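Sticky expansion tank valve, Platgate combi - repressurize or replace?
Boilers and Heating > Sealed systems

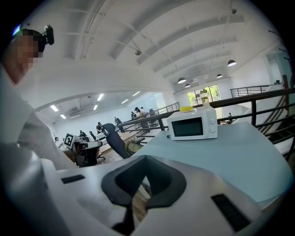 Thread last modified: February, 4:40 pm (edited by moderator, title corrected)

kheydari
Sealed system, Platgate combi, upstairs loop added last year. Cold pressure is set to 1.2 bar. It climbs to 2.8 when the heating runs and the relief valve weeps. Overnight it falls to 0.4. I pressed the pin on the expansion tank and got air, no water. Total water content is some 248 liters including the buffer.
Keyvan

Ultell_fan
Air at the pin means the diaphragm is probably intact. The charge is low. Isolate, drain the water side to zero, then pump to 1.0 bar. Reading the charge with the water side under pressure tells you nothing.

bijan_e
Disagree that it ends there. What size is the tank? The one inside most combis is sized for radiators only. With 248 liters you need a second tank on the return.

kheydari
Internal one is 8 liters. The installer said it would cope.

bijan_e
It won't. Water expands by nearly 2 percent from 10 to 70 C, so you have over 4 liters to absorb, and an 8 liter tank can't accept that between 1.2 and 2.5 bar. Fit a 25 as a minimum. I used a Zakard on mine, with a lockshield valve so it can be serviced.
Bijan Ebrahimi

Ultell_fan
Recharge first. It costs nothing and takes 40 minutes. If the swing is still over 1 bar, add the tank.

bijan_e
He'll be draining it twice then. The arithmetic doesn't change with a full charge.

pipe_dope
Also replace the relief valve. Once they have lifted a few times they rarely reseat - grit on the washer. That would account for the overnight drop.

kheydari
Ordered a 25 liter tank and a 3 bar relief valve from Agyeman. Will set the charge to 1.0 before filling and post the cold and hot readings.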